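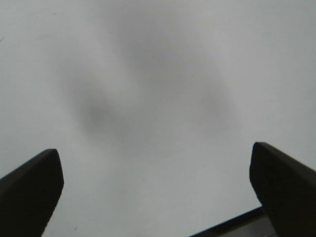
Why not just close the fingers slowly until the motor current climbs and stop there, was the first thing on the shop message board this morning, under my note from last night. Fair question! I'd been planning to put a little switch in each fingertip, and this would save me two switches and four wires I'd have to snake down the wrist. So that is what I did with the day.

2022-10-17, Cunincombe shop, back bench

Arm is the Iltilari build, same base as in April, new wrist. Gripper board is the Gekico one. Running with the fingers open over the pale surface, wrist camera on, nothing to pick up yet. I wanted the open position settled before I let it squeeze anything.

Open position first. The servo takes a number and I had been sending 1,083 for full open, which I'd found by hand with the horn off. With the horn back on it buzzes at that value, so it must be leaning on its stop. Backed it down by 6 and the buzz went away. Saved that as the new open. (Old value is still in the config, commented out, please leave it there for now.)

Then the current idea. I log the reading on every step while the fingers close. Free travel is lovely and flat, much flatter than I expected from a servo this cheap. There's a spike right at the start when it gets moving, so I throw away the first 80 readings and only then start watching. After that, anything over 400 on the board's scale counts as contact. Those are raw counts, I haven't worked out what they are in milliamps and I don't need to yet.

Tried it on a foam block, a marker cap and my own thumb. Stopped on all three! The foam gets squashed a fair bit before it trips, the cap hardly at all. Thumb is fine, thanks for asking. I ran the thumb one again because it was so much fun.

Camera: soft dark smudges show up on the plain surface and I want to know whether the blob finder in Were takes them for objects. Haven't run it. If it does, I'll try raising its edge threshold before I go messing with the lamps.

Still to do:
try a lower limit for soft things, maybe set per object
tie the wrist cable back, it rubs when the wrist turns all the way left
answer the message and say yes, it works, switches are back in the drawer
print a spare pair of fingers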